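The round nightstand problem

14 comments | 37 shares

So I finally did it. I cleared off the nightstand. Not the whole bedroom, let's not get carried away, but the nightstand, which has been bugging me since January, when I put a glass of water down in the dark and it landed on a remote instead of on wood. (The floor in that spot has forgiven me. The book I was reading has not.)

If you're new here, I have one of those round bedside tables, and I love it and it drives me up the wall. I bought it because I kept walking into the corner of my old square one. The store had two I liked, the Plemen and the Trimus, and I went back and forth for weeks before I picked the Plemen because it was 19 inches across and the other one was a monster. No more bruises on my thigh! But you lose so much space with a circle, you really do. Nothing you own is round. Books aren't round, tissue boxes aren't round, and remotes are the worst of all because they're long and skinny and they always end up poking out over the side. 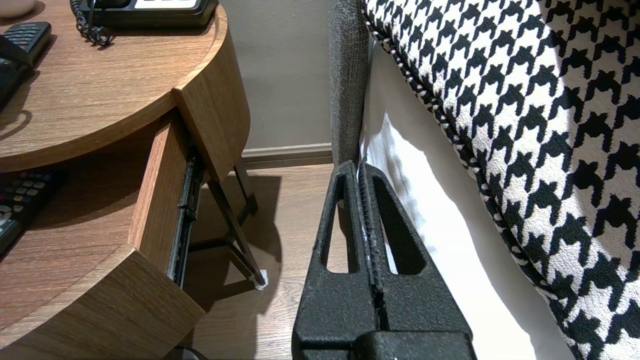 Bevan

I do like the drawer, though. It's a curved front that follows the shape of the table, and it slides on proper metal runners, so you can pull it out with one finger while you're half asleep. My last one was wood on wood and it shrieked. And then there's the open shelf underneath the top, which I was so excited about when I bought it and which became, within a week, the place where things go to be forgotten. Remotes, mostly. One up top, one on the shelf, and me pressing buttons on the wrong one and wondering why the volume won't go down.

The phone stays. I know, I know, a phone with a cord next to the bed! I like the curly cord and I like that I can't scroll on it. My cell charges in the kitchen now and I sleep so much better, although the cord does take up more room than you'd think, since it flops down in a pile wherever it wants. I've tried tucking it behind the phone. It comes back.

Anyway, here's how it went. I took everything out of the drawer and dumped it on the bed, which is the only way I can make myself finish (you can't go to sleep on a heap of cough drops and old receipts). Most of it was trash. I found a warranty card for a lamp I gave away, a bunch of dead batteries, and a bookmark I'd accused at least two people of stealing. I wiped the inside with a damp cloth and let it dry with the drawer hanging open. Then I put back only what I reach for at night: hand cream, reading glasses, lip balm, a pen, the good tissues.

For the remotes I tried a little tray first, the Damier one with the checks on it that everybody seems to have. Cute, but a rectangle on a circle just looks wrong, and it ate up half the top. It's on the dresser with my earrings now and much happier there. So the new rule is that the TV remote gets the top and anything else goes on the shelf or in the drawer. One remote up top! I can find the channel ring in the middle with my thumb without even looking, and those four colored buttons can sit there being colored, because I have never once used them on purpose. 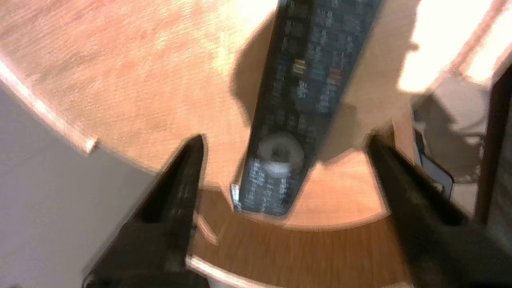 How do you clean a remote without wrecking it?

Take the batteries out first, then wipe it down with a soft cloth that's barely damp with rubbing alcohol, and run a dry cotton swab between the rows of buttons. Let it sit a few minutes before the batteries go back in.

I do mine whenever I change the sheets now, or anyway that's the plan. Next up is the dresser, and after that the closet, which I'm not ready to talk about yet. If you have a round nightstand and you've found a lamp that doesn't hog the whole thing, please leave it in the comments, I'm still looking.

Share this post | 14 comments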